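How to Record Small-Object Demonstrations Without Fooling Yourself

Last updated in June

Most guides to collecting robot demonstrations start with a promise: record enough episodes, train overnight, watch the arm do your chores. I have followed several of those guides. What I got was an arm that did one chore, on one table, provided I left the lamp alone. So treat what follows as a procedure that wastes less of your time, with no guarantee attached.

I assume you already have a teleoperated arm with a wrist camera, and recording software that saves video and joint positions together. I use Jivlow for recording and Pendora for reviewing. Neither is lovely. The steps carry over to other tools.

Step 1. Write the task sentence first

Write one sentence and tape it to the monitor. "Pick up one earbud and put it in the case of the same color" is a usable sentence. "Sort the earbuds" is not, and you will find that out after you've recorded three different ideas of sorting.

Decide what ends an episode too. Mine ends when the gripper is open and clear of the object. If you stop the moment the thing drops, the model never sees what letting go looks like.

Step 2. Pick objects that will give you trouble

Foam cubes are popular in tutorials for a reason, and the reason is that they make the success rate look good. Earbuds are better practice. They're small and rounded, and a pair of them differs mainly in which way it curves. Mix colors, and let the pieces point every which way on the table.

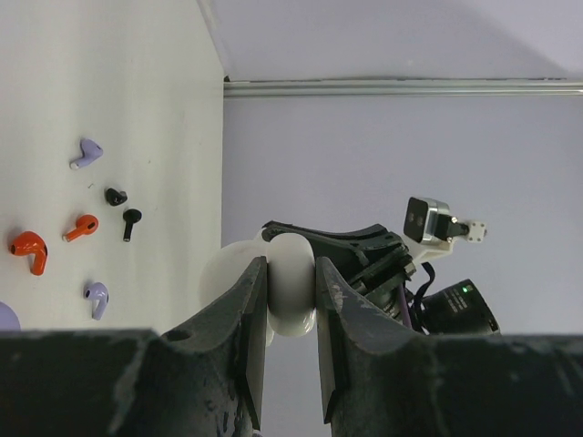 Pasaribu left a comment on an earlier version of this page saying that colors are a crutch, and that a model trained on them learns "orange goes left" and nothing about grasping. I think that's half right. It will learn that if you let it, and Step 3 is how you stop letting it. But a single color hides a different problem, where the policy grabs whatever is nearest and you score it as correct.

Step 3. Reset like you mean it

Between episodes, move everything. People will say they do this. Then you open their recordings and the same piece sits in the same corner for an hour, with the target shuffled an inch either way.

Before each block, write out which color is the target and which part of the table it starts in. Follow the list even when it gives you an awkward reach. Swap the places of the colors often enough that position tells the model nothing. I record in blocks of 10 and take a break after each one. My driving gets sloppy past that, and a sloppy operator makes a sloppy dataset.

Step 4. Close slowly, and pause

Approach, line up, close, then hold still for a beat before you lift. A smooth plastic shell can squirt out of hard fingers if you catch it off center. The pause gives you clean footage of the grip, and it makes bad grips easier to spot later.

Check what the wrist camera can see with the fingers closed. If the object disappears between them, you're asking the model to guess.
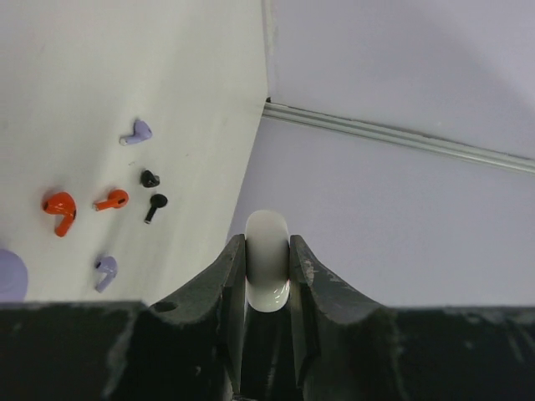 White piece held between the fingertips, the colored earbuds still out on the table.

Step 5. Throw things away

This is the step the cheerful guides skip. In my last session I recorded 60 episodes and kept 54. The other six had a hesitation, a bump against the table or a regrasp I hadn't planned on.

Should you keep the regrasps? Opinions differ, and I distrust the confident ones. Recovery examples can help, but only if they're labeled and you have more than a couple. A stray fumble mixed in with the clean episodes mostly teaches fumbling. I put mine in a separate folder and decide later.

Step 6. Test somewhere unkind

Hold back one color or one part of the table from training and test on it. If performance falls off a cliff, more of the same recordings won't fix it. My full set for this task, called Jasudico after the folder it started in, stands at 171 kept episodes, and I still wouldn't trust a policy trained on it with a table of a different height.

Write down failures by type: missed, dropped, wrong color, stalled. A single success percentage tells you very little, and it is the number everyone posts.

Before you start the next session

- Wipe the camera lens.
- Check that the video and joint timestamps agree on a short test clip.
- Look at the finger tips for anything stuck to them.
- Reread the task sentence. If you've drifted from it - and you probably have - start a new folder.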